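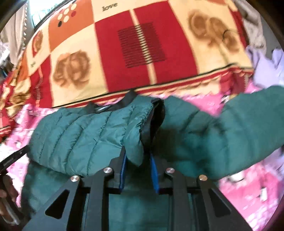
Can a quilted puffer jacket be washed at home in an ordinary machine?
Most can, provided that the care label permits it and the drum is large enough for the jacket to move freely.

Kunance_Textiles
Moderator
Posted January 2024

Members are reminded of the forum's standing advice. Close all zips, empty the pockets and select a delicate cycle at 30 degrees, with a spin of no more than 400. Fabric softener should not be used on down or synthetic filling. Jackets with a Skolten shell should be turned inside out.

mbeki_laundry
I must respectfully disagree on the spin speed. At 400 the filling holds a great deal of water, and drying then takes far too long. Our own practice is 600 for synthetic filling – down is another matter.

Kunance_Textiles
The point is noted. The lower figure was adopted last July, following several reports of split seams. Before washing, lay the garment on a bed and go over the stitching by hand, paying particular attention to the sleeves.

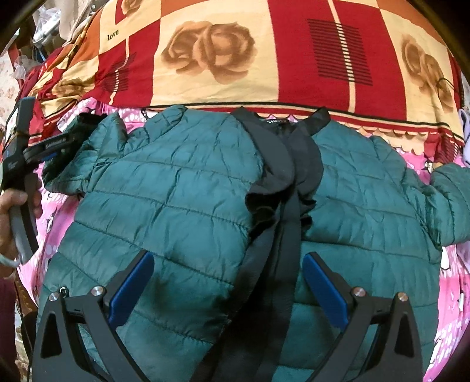 Any loose thread should be secured before the jacket goes into the machine. Drying should be on low heat for 60 minutes, after which the filling is to be shaken out and the cycle repeated if required.

rukex39
May I ask whether tennis balls are still recommended in the dryer? Post 422 advised against them.

mbeki_laundry
Post 422 concerned coloured balls, which may mark pale fabric. Plain wool ones are acceptable in my view.

Kunance_Textiles
Agreed as regards wool. The advice on spin speed remains unchanged for the present.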